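Workshop > Build Logs > Interviews

Nutari: two grippers and a kitchen that exists only in software

Last updated: 1 April 2023

The builder of Nutari works from a shared workshop in Kerketville and asked to be identified by the project name only. The build has taken 81 evenings so far. Most of them went into simulation.

"I rent bench space by the month," the builder said. "Simulator time at home costs me electricity. I do the wrist mounts at the shop and everything else on the desktop."

Floor tests come first. The wrist view is rendered with the fingers apart and the boards between them, and the builder checks how the arm's shadow falls across the grain.
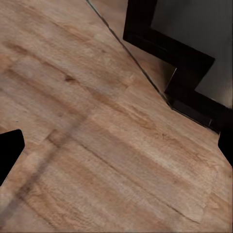
Kitchen runs

The room model, called Kista, has an L-shaped counter and a small gray wastebasket standing by itself on the floor. Picking up the basket is the current task.

"The rim is the problem. It flares a little, so the contact point moves if the approach angle is off by 2 degrees. I logged 484 attempts before I changed the finger pads."
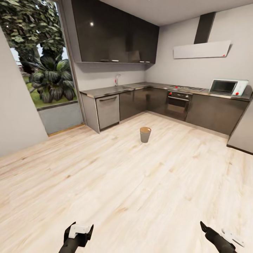 Kista room model, both grippers empty, wastebasket on the floor.

The next batch is set at 2,000 runs. The parts for the second real arm are due in October.

Related
Nava: rewiring a secondhand arm controller
Printing finger pads at the Kerketville shop
Wrist mounts, second revision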